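Report of a visit to the boat operators' open day, Tritville harbour

The open day was held on a Thursday in July, from nine in the morning until half past four. It was arranged by the Wandia excursion company, which runs day trips from Tritville to the islands of Gerkulden and Mosoti. Our party consisted of Hagos Degefa, Mahlet Assefa and the undersigned, and was received on the quay by Hamdia Mamo, head of bookings.

The morning began with a talk on the coming season. Last year the company carried 3598 passengers to Gerkulden and 1547 to Mosoti. The larger island remains the more popular, owing to its sheltered bathing bay and the three restaurants above the landing stage. Mosoti has a single jetty, and landings there are given up when the wind is in the north. On such days passengers are taken to the western coves of Gerkulden instead, and the fare is not changed.

At half past ten the party went out on the larger of the two boats. Robel Endale, the skipper, gave the safety talk before departure and repeated it in shortened form for those who had boarded late. The crossing took 35 minutes. The sea was calm, although there was some spray on the rear benches and those seated there were offered waterproof capes.

Two hours were allowed ashore at Gerkulden. The path to the old lighthouse is well marked but steep in its upper part -- stout shoes are advised. Lunch was grilled fish with potatoes, served under the pines. Mahlet Assefa asked about meals without fish, and was told that these must be ordered when booking.

In the afternoon Natnael Gebremichael showed the party the ticket hall and the new waiting room, and answered questions on group bookings. Groups of more than 20 are asked to write to the office at least two weeks ahead. Dogs are carried on the morning sailing only. 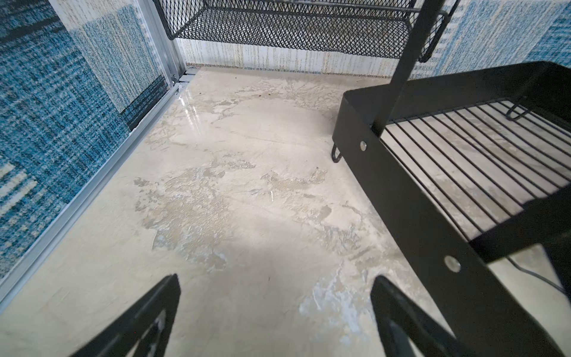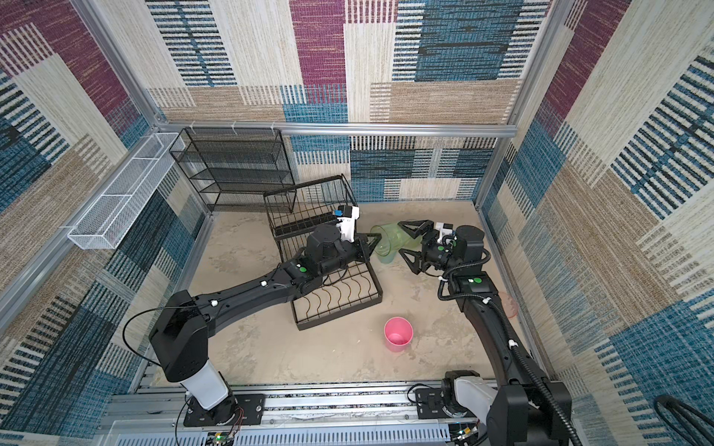

Can a traveller stay overnight on Gerkulden and return the next day?

The return half of a ticket may be used on the following day, provided that this is stated at the time of booking. Rooms on the island must be arranged separately with the guest houses.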